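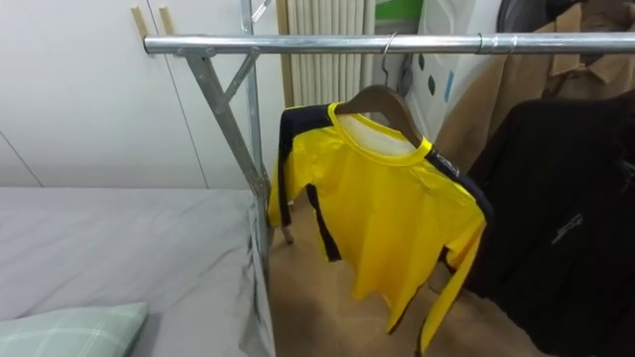

Build the boring robot first

Filed under: Opinion, Home Builds

Print | E-mail this

Everyone at Zekstead wants a robot that cooks. Fine. I say start with laundry - shirts are soft, nothing breaks, and you learn fast. A yellow jersey on a rail teaches more then any simulator. My opinion anyway. Esi Amegashie disagrees, loudly.

Two grippers, 22 evenings of wiring. Worth it. 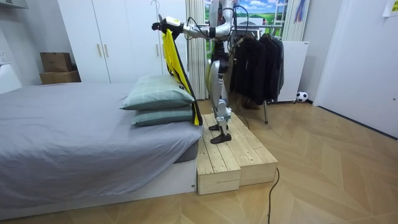
Do you need a big workshop for this?

A spare bedroom is plenty. Keep the cables off teh floor if you can.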